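Sorting snacks into three marked tubs (the shapes method)

Quick one. Been asked for this loads so writing it up before I forget. Last updated 1 May 2018.

You need: three matching tubs, a fat black marker, a bit of table or worktop against a wall. Whatever snacks you've got knocking about in bags and cupboards.

Step 1. Draw the shapes
Triangle, square, circle. One per tub, on the front, under the handle hole. Scribble them in dark so you can tell them apart from the door. Don't fuss over neat edges, mine are scruffy. Why shapes and not words? Because what goes in a tub changes. I wrote CRISPS on a tub once and then it was full of teabags for 7 months.

Step 2. Line them up
Long side of the table, right at the back. Small gaps so you can get your fingers in to lift one out. Always the same order, left to right: triangle, square, circle. Stick to it. The hand learns it quicker than the head does.

Step 3. Decide what each one means
Ours at the Pemoren hall kitchen:
Triangle - tubes and cans, anything that rolls
Square - small boxes, flat packets
Circle - bags and everything else

Yours can be different. Write it on a card inside the cupboard door.

Step 4. Start with the biggest pile
Usually the bags. Get the bulky stuff into the circle first and the table clears fast, then the rest is easy to see. 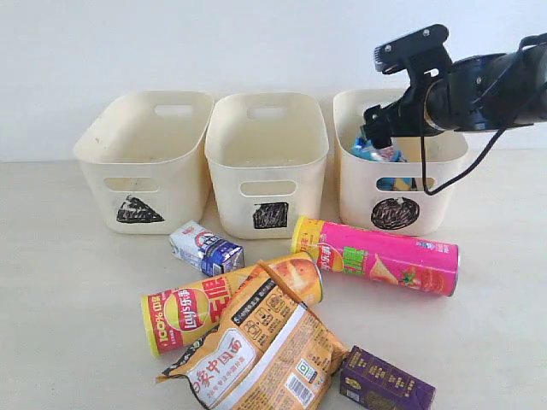
Mekdes Abera: I'd do it the other way round. Small things first, or they end up at the bottom of whichever tub is nearest and you find them in August. Tried both, small first wins for me.

Fair. If your lot is mostly little boxes, go with Mekdes. Ours is mostly bags so I'm sticking.

Step 5. One thing at a time
Pick up, look, drop in. Don't grab handfuls. Feels slow, isnt. I did 30 bits in one kettle boil. Check the date while it's in your hand, anything out goes straight in the bin, don't make a "maybe" heap.

Tubes: lay them down if they're too tall. Bags can stand up along the back.

If something gets put in the wrong tub leave it till the end and then swap. Stopping to fix every one will drive you mad.
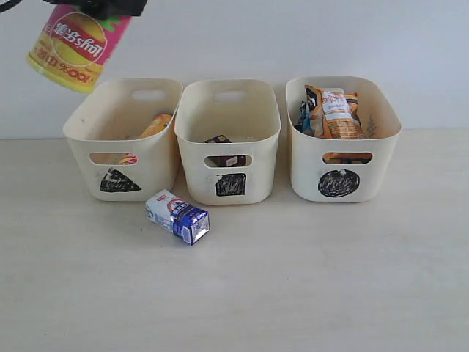
Kilian Pichler wanted to know whether the tubs have to be the same size, as his circle one is always heaving and the square one has next to nothing in it. No they don't, but same size stacks better. When one overflows, split it: draw a star on a fourth tub and move the sweet stuff over. Took me 2 minutes.

Step 6. Check through the handle holes
Best bit of this kind of tub. You can see what's at the bottom without tipping it out. Handy for the square one, where small boxes sit low and you'd swear it was empty from across the room. 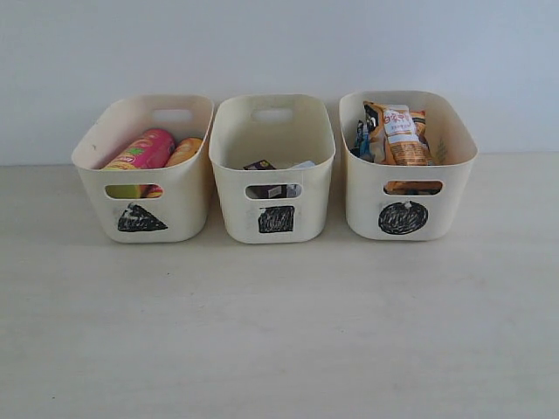

Triangle, square, circle: cans lying down on the left, small box low in the middle.

Step 7. Keep it going
Do a re-sort whenever the shopping comes in. Old stuff to the front, new at teh back. If you share the kitchen, show people once, properly, with the tubs in front of them. A note on the wall does nothing.

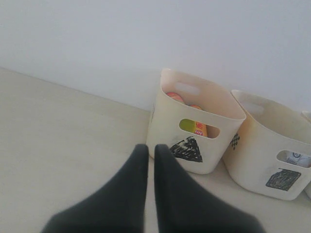 Wiping out: empty one tub at a time, warm soapy water, dry it, refill. Go gently over the shape, some markers lift. If yours fades just scribble over the top again.

Lids - don't bother. They get lost and then people pile things on them.

Right, that's the lot. Next page is the tea and coffee shelf, same idea but with jars.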